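Gakenetti Home List
Home | Archive | Threads | Search | Log in

[home-list] Re: Wicker tray for sorting laundry, and desk next to the machines
From: Iresha Majumder
To: home-list

Tamunoemi Isah wrote:

> We are moving the washer and dryer into the back room of the Stislow
> house and there is space left for a table or desk beside them. Before
> I order anything I would like to hear from people who fold where they
> wash. Three questions. Does a plain office desk hold up, or should I
> get a proper laundry counter? Is a wood floor asking for trouble? And
> what do you use for small items? I keep losing socks and cloth napkins
> between the dryer and the closet, and the plastic basins I have take
> up the whole surface.
>
> Tamunoemi

Tamunoemi,

Our setup is close to what you describe, so I'll take these in order.

Desk. We use a white rectangular office desk with a steel frame. It came out of Ibrahim's old office when they closed the upstairs rooms in January. I was going to replace it with a counter, and I got as far as a quote from Fondelix for 514, without delivery. We never went ahead. The desk is a good height for folding shirts and sheets, and the top wipes clean with a damp cloth. The one thing I'd check on a used desk is whether it rocks. Ours did for the first week. Ibrahim leveled it at one foot and it has been fine. Don't put it tight against the machines. You want to be able to get a hand in there when something falls, and something will fall.

Floor. Ours is light wood in a herringbone pattern and was there before the laundry was. I would not have picked it for that room, but it has not given us trouble. We keep a flat mat by the machines on wash days and take it up afterward so the boards can dry. Check the hoses when you install and again a month later. If you are still choosing, Tanko put down tile in his and says it is cold on the feet but he never thinks about it.

Small items. I use a wicker tray. Mine is shallow, with a raised rim, and the rim is all you need to keep socks from going over the side. A deep basket is worse for this, because you stop seeing what is at the bottom and it all gets put off until the end of the week. Socks and napkins go in the tray straight from the dryer, get matched on the desk, and the tray goes to the closet and comes back empty.

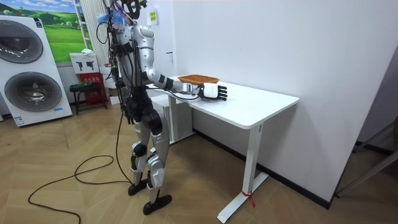
The tray over the desk, with the stacked washer-dryer on the left.

On buying one: Pantelis brought ours back from Cáceres, so I can't give you a store. I've seen similar ones sold as bread trays or serving trays. Measure the closet shelf first. Ours fits with very little to spare, and a larger one I bought later did not fit at all and now holds potatoes. Run an old pair of tights over the inside of any wicker before you pay for it. If the tights catch, so will your sweaters. One that only catches in a spot or two can be fixed with fine sandpaper.

Clean it with a barely damp cloth and let it air dry out of the sun. Do not put wet things in it. I did that with dishcloths one summer and it smelled until fall.

You didn't ask about stacking the machines, but you said space was tight. We stacked ours and that is what made room for the desk. The drawback is reach. The upper door is fine for me and too high for my mother, who has to use a step. If anyone in the house is short or has a bad shoulder, try the height in a store before you decide. Ask about the stacking kit too, as it is often priced separately.

Our routine, for what it's worth: first load in at 10, moved over at 11, folded before lunch. If I leave it in the dryer past that I end up ironing, so I set the kitchen timer for 15 minutes before the end and go clear the desk. Clearing it is most of the work. It collects mail and chargers like any other flat surface.

If you can send the width of the wall, less the machines, I can tell you whether a desk the size of ours would go in. I still have the Fondelix drawing as well and can scan it for you.

Iresha

Recent threads
- Getting candle wax out of a tablecloth (Tanko Iyamu)
- Closet shelf brackets, which ones sag
- Re: Line drying indoors in winter (Pantelis Chrysikopoulos)
- Wanted: drawer dividers, any size (Ibrahim Nnaji)
- Re: Re: Vinegar in the rinse, yes or no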